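Cakurgate Storage Support
Ticket status: Open, waiting on support
Product: Ilance ribbed bin, yellow
Subject: Labels won't stay on the front of the bin
Submitted by: Man-lok Pan

Tue 20 November

Hi there! I'm hoping somebody can help me with a sticking problem, and I'm sorry in advance for the length of this. I sort small boxed goods at a white table against the wall, and I bought your yellow Ilance bins in July so everything could stand upright and be picked out quickly. I love the bins themselves. The color is great, they wipe clean, and the thick rim is nice on the hands when I'm carrying one across the room.

My trouble is with the Dubey labels that your site suggests buying alongside them. I ordered a roll of 200 and I've wasted nearly 60 so far. They go on fine, I press them down, I feel very pleased with myself, and by the next morning at least one corner has popped up. A day or two later the whole label is on the floor or (more often) stuck to my sleeve.

I think it's the ribs. The front wall has those vertical ridges, so the label only touches the high parts and there's air behind the rest of it. Your help page says to "apply to a flat, clean surface" and that's fair enough, but there isn't a flat surface on the front of this bin!

What I've tried so far:

Wiped the front with dish soap and water, rinsed it, dried it with a paper towel. No change.

Wiped it with rubbing alcohol and left it for 15 minutes before putting the label on. Better, I got almost three days out of that one.

Warmed the label with a hair dryer. Worse! It curled up right away.

Clear packing tape over the top. Holds all right, but it looks awful and it leaves gunk behind when I need to change the label, and I change them a lot.

Stuck the label on the rim. It's rolled, so the label has to bend around it, and the ends lift.

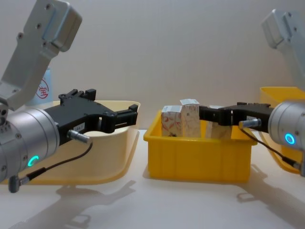
I also tried skipping bin labels altogether and going by the boxes, on the theory that I'd know what was in there by looking. That works when I've only got a few boxes in and they're all different. Swirly red and orange pattern, easy, I know that one from across the room. It falls apart as soon as I've got a bunch of plain ones packed in close, and then I'm pulling each one out to read it and putting them back in the wrong order.

So, my questions, and feel free to answer whichever is easiest first:

1. Do you sell a clip-on label holder that fits over this rim? I found one on your site, but the listing says it's for the Plulloseo bins and I can't tell how thick a rim it takes.

2. Is there a version of this same bin with a smooth front? I'd keep the ones I have for overflow.

3. Can I send back the rest of the Dubey roll? It's opened, obviously. I'd be happy with store credit.

Update, same ticket

Thanks for the quick reply! You asked whether I could measure the rim, and I'm afraid my ruler and a curved edge didn't get along. I wrapped a strip of paper over it and marked where it met the wall on both sides – I'll put the strip in the mail if that's any use to you, or you can tell me a better way.

You also asked about how often I handle them. Most days, all day. I slide them along the table, so the front gets bumped by whatever else is out, and I've caught labels on the edge of a tray more than once. I do think that's part of it, but I had a label come off a bin that just sat there all weekend too.

The hang tag idea is interesting. Would it be loose, though? I'd rather not have something swinging around that I have to flip over to read. If it can be tied short, I'm willing to try a pack of 50, and if the clips turn out to fit I'd take those first.

No rush on the return. Please leave this ticket open until I've had a chance to try one or the other.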